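Budget for the bench, then for the arms

Every July the planning office at Hunurby asks departments for next year's equipment requests, and every July somebody sends in a single line: two robot arms, one price. I have signed off on a few of those, and I think we should stop accepting them.

The arms are the easy part to price. Skilcombe will send a quote the same afternoon. What the quote leaves out is the rail, the mounting plates, the enclosure, the cabling, spare gripper fingers and the hours spent getting it all square. When we added up those extras for the Chambi bench, they came to $2,470. The request had allowed $600.

Then there is the stuff the arms handle. Kitchen tasks sound cheap, and each item is, but cutting boards get scratched and plastic bags last a few tries. We went through 144 small items in one quarter - cups, bags, utensils, wrappers - and none of them had a budget line. People paid at the store and filed receipts.

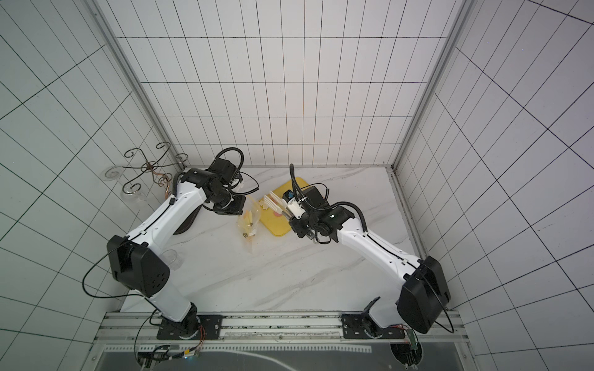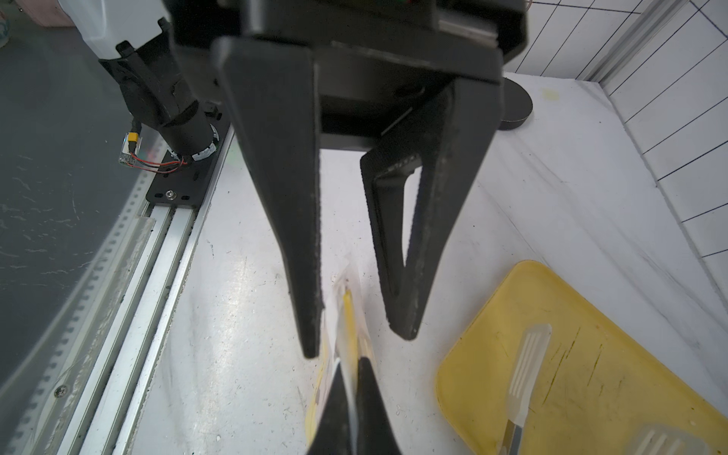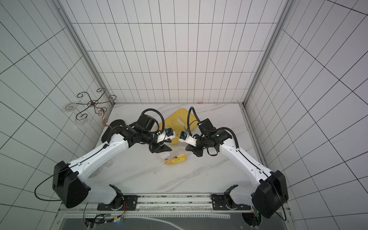 Two-arm kitchen bench with the yellow board, three views.

My proposal is dull. Any request for arms should carry three numbers: the arms, the bench they bolt to, and 6 months of supplies. If the last number is a guess, write down that it is a guess. Tollell already plans this way for its packing line, and its requests are longer but they rarely come back for more money in the spring.

Some will say this makes small projects look too expensive to approve. A few of them probably are. I would still like to find that out while the form is on my desk, with the purchase order unsigned. Forms for the coming year should have the two extra boxes added before they go out.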